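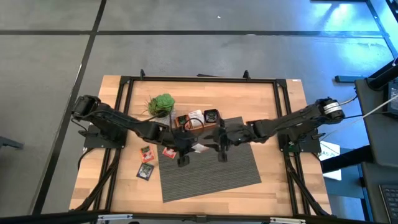 head cam view, both arms over the table, packets + succulent setup

Seed packet task – how many demos before you train?
Forkum > Bimanual > Data collection

lastik_fan
Posted 2025-05-25
ok so running teleop on the two arm table. Task is pick up packet, put it on the gray mat, other arm keeps clear of the pots. Have 40 episodes, policy gets the first packet maybe half the time then hovers. Do I just grind to 90 or is somthing off with the layout

Sawatzky
hovering at 40 is normal. get to 90 then worry

rorkus49
Disagree. 50 more of the same thing = same hover. Are the packets starting in the same spot every time? Three flat packets on bare wood, jaws pointing straight down, tiny edge to grab. I'd do 30 new ones with the packets rotated and the mat moved.

lastik_fan
mostly same spot yeah. mat stays put at that angle

rorkus49
there you go

Sawatzky
eh. move everything at once and you wont know what helped. we did that in March, threw out 49 episodes. Fix the mat, vary packets only

Océane Lévesque
Look at the cable by the left wrist too – it loops right over the middle of the table. If it hangs differently each session the policy sees that. Tie it back before you record any more.

lastik_fan
wouldnt it learn to ignore it?

Océane Lévesque
With 40 episodes? No.

rorkus49
+1 on the cable. still say move the mat

lastik_fan
ok cable first, then 30 w/ packets shuffled, mat fixed. will post success rate when its trianed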